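Opening the oven door, over and over

Posted 2019-03-03

I've spent most of the winter teaching a robot arm to open a toaster oven. The arm lives in a simulator, the oven does too, and I drive the whole thing from a desk in the back room at Eltov with a controller in my right hand and a cup of tea in my left. A few people have asked what my job is these days, so I'm writing some of it down.

The short version is that I do the task myself, by remote control, and the software records what I do. Every joint position, every opening and closing of the gripper, and what the virtual cameras saw at the time. Do that enough times and you can train a policy that tries to copy you. The target for this round is 1,000 good demonstrations across all the kitchen tasks. The oven door is one of them and it's the one that's taken the longest.

I came to this from the hardware side. At Dranel we taught arms by hand, which means you put the arm into a mode where the motors hold it up against gravity and you push it around like a heavy desk lamp. It's a good way to work. You can feel when the fingers touch something, and you can feel when you've pulled too hard. The drawback is that your own arms are in the way of the cameras, and by the end of an afternoon your shoulders know it. I miss it a bit all the same.

With the controller there's no feel at all. Ours buzzes when the gripper makes contact, but it's one kind of buzz for everything, so brushing the glass and jamming a finger into the housing are the same to my hand. I learned to go by eye. I watch the gap between the finger and the handle, and I keep a second view open from higher up because depth is the thing you get wrong on a flat screen. My first week I closed the gripper on nothing more often than I closed it on the handle.

Colm Hayes set up the station and he had a few rules for me. Start recording before you move. Don't stop in mid-air to think, because the pause goes in the data and the policy learns to pause there too. If you make a small mistake, fix it and carry on. If you make a big one, throw the take away. I've found the third rule hard to apply. What counts as small? We settled on this: if the door doesn't slam and the oven doesn't shift on the table, it's small.

The pause rule took me the longest. When I drive an arm I like to come up to the handle, stop, have a look, and then commit. It feels careful. Played back, it looks like an arm that's forgotten what it came for, and after the first training run that's exactly how the policy behaved. It would go to the door and hover. I threw out 41 takes over that and did them again, deciding on my approach before I pressed record.

There's also the question of which way to come in. I'm right-handed and I found I was always swinging the arm to the same spot on the handle, at the same angle. Renata Troncoso, who trains the models, plotted my approaches on top of each other and they made one thick line. She asked for more variety. So now I come in high on some, low on others, and take hold of different parts of the bar. The handle is a thin one and it sits close to the glass, so coming in flat doesn't leave much room for the inside finger. I get on best with one finger above the handle and one below, tilted a little, then a slow pull down and back along the arc of the door.

The arc is the part people don't think about. Your own wrist turns as you open an oven and you never notice. The arm has to be told. If you pull straight back, the fingers slip off the bar or the solver gets upset and the door starts to shake.
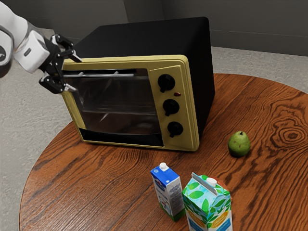
Vernon Morin
Teleoperation lead, Eltov

The simulator changes the layout between takes, and that's a kitchen task with groceries on the table as well as the oven. The pear and the two cartons have nothing to do with the door. They're there so the policy has to find the handle with other things in view, and so I have to mind where I put the elbow. On that layout the arm comes down from the upper left and the gripper ends up open at the upper left corner of the door, which I like as a starting point. The knobs are all on the other side of the panel, well away from the fingers. I have caught a knob in other layouts and it's an annoying way to lose a take.

I was doubtful about the groceries at first. They made my numbers worse for a while. I'd be watching a carton and drift off my line to the handle, and then I'd have to correct. Colm said to leave the corrections in, as they're the most useful thing a person can show. He was right about that. The policy recovers from a bad approach better than it did in January, and it picked that up from me being clumsy.

As of the last run it opens the door in 93 out of every hundred tries on layouts it has seen. On new ones it's a good deal lower and I don't want to put a figure on it until we've tested properly. Most of the failures are slips on the handle near the end of the pull. I suspect that's my fault too, as I tend to speed up once the door is moving.

Some notes for anyone starting out with this sort of work:

Turn the controller sensitivity down further than you think you need to. You can turn it up again in a week.

Save your bad takes in a separate folder. Renata has asked for mine more than once.

Take a break every 2 hours at the outside. My takes late in the day are sloppier and I can see it in the replays even when I couldn't feel it at the time.

Sit the same way each session. I changed chairs in February and spent a morning overshooting everything.

Closing the door is next, which sounds like the same job backwards, except that you can push it with the outside of a closed gripper and never touch the handle. Solange Chevalier thinks we should record both ways and let the training sort it out. I'd sooner pick one. We've agreed to try hers first, and in April we start on the knobs, with a new gripper model that Colm is still building.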